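4. 收货、醒花与换水

适用产品：Drutora 系列鲜花订阅箱（单束装、双束装），以及 Gretbridge 玻璃花瓶套装。Peltonen 干花礼盒请翻到第7章，干花不喝水，请不要好心办坏事。

4.1 开箱之前

花在箱子里待了一整夜，脾气不会太好。请在收货后两小时内开箱。签收后放在玄关，等下班再说，这种做法我们很理解，玫瑰不理解。

开始之前请备好：

剪刀一把，要快的。剪过胶带、鸡骨头和快递袋的那把不算。
干净的花瓶一只，瓶口直径与花束手握处相近。
室温自来水。
随箱附送的保鲜剂小袋（Tirnico 型，每箱两袋，贴在箱盖内侧）。
旧报纸或牛皮纸一张，醒花时包裹用。

注意：保鲜剂不是糖，也不是果汁粉。请放在儿童够不到的地方，也请放在那位喜欢什么都尝一口的成年人够不到的地方。

4.2 开箱

1. 箱面印有“此面朝上”的一侧朝上放置。如果送到时已经是倒的，转过来就行，不必先拍照发给我们看它倒着的样子。

2. 沿虚线撕开封条。不要用刀从中缝划下去，中缝正下方就是花头，去年三月份的投诉里，被划伤的花多半伤在这里。

3. 取出顶部的固定卡纸。卡纸两端有卡舌，向内按，再向上提。硬拽也能取出来，只是会带出几朵花。

4. 一手托住花束底部的保水棉，一手扶住包装纸中段，整体抬出。请勿抓着花头往上提。

5. 核对箱内的配送卡。卡上有批次号，例如552，联系客服时报这个号码，比描述“就是粉粉的那束”要快得多。

说明：外层花瓣有轻微折痕或发绿，属于护瓣，种植者特意留着保护花苞的。轻轻向外掰下即可，每朵不超过三片。有用户一路剥到花心，然后来信询问花为什么这么小。

4.3 剪根

1. 剪开保水棉外的橡皮筋，丢弃保水棉。

2. 暂时不要拆手绑的麻绳。这束花的螺旋是花艺师一枝一枝转出来的，拆开只需一秒，装回去请参见第9章，该章共十一页。

3. 去除水位线以下的所有叶片。泡在水里的叶子会烂，烂叶子会养细菌，细菌会堵住花茎，后面的事您就都知道了。

4. 以45度角斜剪花茎末端两厘米。

5. 剪完立即入水，中间不要去接电话。

小心：部分品种的玫瑰带刺。出厂时已打过一遍刺，漏网的那几根通常会自己找到您的拇指。

各类花材处理略有不同：

玫瑰：斜剪，深水。
非洲菊：平剪，浅水，水深五厘米即可。茎上有绒毛，泡深了容易软烂，随后整枝弯腰，像在鞠躬道歉。
绣球：斜剪后在切口划十字，花头可以喷水。它是本箱里唯一欢迎您喷水的。
康乃馨：在两个茎节之间下剪。除此以外没什么要求，这是一种很好相处的花。
百合：花苞打开后，趁花粉未散时摘去花药。沾到白衬衫上，请不要用水搓，用胶带粘。

警告：百合对猫有剧毒，花、叶、花粉乃至瓶里的水都算。家里有猫的用户请在订阅页面勾选“不含百合”。猫不会看说明书，这一条得您来看。

4.4 醒花

1. 用报纸将花束裹成筒状，花头略低于纸边，花茎露出。

2. 放入深水中，水位到花茎的三分之二。

3. 置于阴凉处静置四小时。浴室、楼道、北面阳台均可。避开空调出风口、暖气片和电视机上方。

4. 取出，拆掉报纸，移入花瓶。

醒花期间花头耷拉属于正常现象。满四小时后仍然耷拉，请再剪一次根，多等两小时。第二次之后还是耷拉，请联系客服，不必继续与它谈心。

4.5 配水

Gretbridge 花瓶内壁有两道刻线，下面一道为400毫升，供非洲菊、马蹄莲等浅水花材使用；上面一道为满瓶线，供其余花材使用。每袋保鲜剂配一瓶水，浅水时用半袋。

1. 加水至相应刻线。

2. 倒入保鲜剂，搅拌至看不见颗粒。

3. 放入花束，调整麻绳高度，使其卡在瓶口处。

请勿自行添加以下物质：白糖、阿司匹林、啤酒、碳酸饮料、硬币。每一种都有人来信保证有效，每一种我们都试过。实验记录较长，此处从略，只说啤酒那一瓶，到第三天需要开窗。

4.6 摆放

花瓶应放在明亮但无直射阳光的位置，室温不高于二十二度为佳。餐桌、书桌、玄关柜都合适。

请与成熟的水果保持距离。苹果、香蕉、芒果会释放乙烯，康乃馨对此尤其敏感，花瓣会向内卷起，俗称“睡觉”，只是不会再醒。厨房台面因此是个需要斟酌的地方。

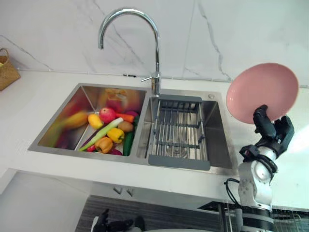
Toivo Ruotsalainen 来信说，他把康乃馨和一碗苹果在同一张桌上放了一个周末，花先睡了，苹果倒还精神，他想知道隔多远才算安全，两米够不够，还是说必须在两者之间砌一堵墙。

墙不必砌。放在不同的房间最稳妥，同一个房间则请尽量拉开距离并保持通风。两米比零米好，这是我们能给出的最诚恳的答复。

4.7 日常换水

每两天换一次水，夏天每天一次。步骤如下：

1. 提起花束，倒掉旧水。

2. 用手指摸一下瓶壁。滑的，请用瓶刷刷洗；不滑，也请用瓶刷刷洗。

3. 花茎末端再剪去一厘米。

4. 重新加水。第二袋保鲜剂在第一次换水时使用，此后用清水即可。

5. 摘掉已经凋谢的花。它们留在原处不会好转，还会影响邻居。

只加水不换水，俗称“续杯”，适用于咖啡馆，不适用于本产品。

4.8 常见故障

现象：玫瑰垂头，花苞未开。
处理：花茎进了空气。在水中剪根，重新裹纸醒花，见4.4。

现象：瓶水一天内变浑。
处理：检查水下是否有叶片。有。摘掉，刷瓶，换水。

现象：花开得太快。
处理：移到更凉的位置，远离窗边。若是为了周年纪念日提前收货，下次请把送达时间选在前一天下午。

现象：整束完好，但收花人没有反应。
处理：不在保修范围内。

4.9 新鲜保证

自签收起五天内，如按本章步骤操作后仍有主花提前凋谢，可申请补寄。请在服务页面输入表单代码2107，上传花束整体照片一张、花茎切口照片一张。切口照片是用来看有没有斜剪的，我们看得出来。

以下情况不予补寄：花瓶内无水；花瓶内有啤酒；花束被宠物食用（请先联系兽医）；收花人当场将花束掷回。

补寄花束的品种以当周到货为准，颜色尽量接近原单，完全一致恐怕办不到，花田不接受色卡。

花瓶清洗与水垢处理见第51页。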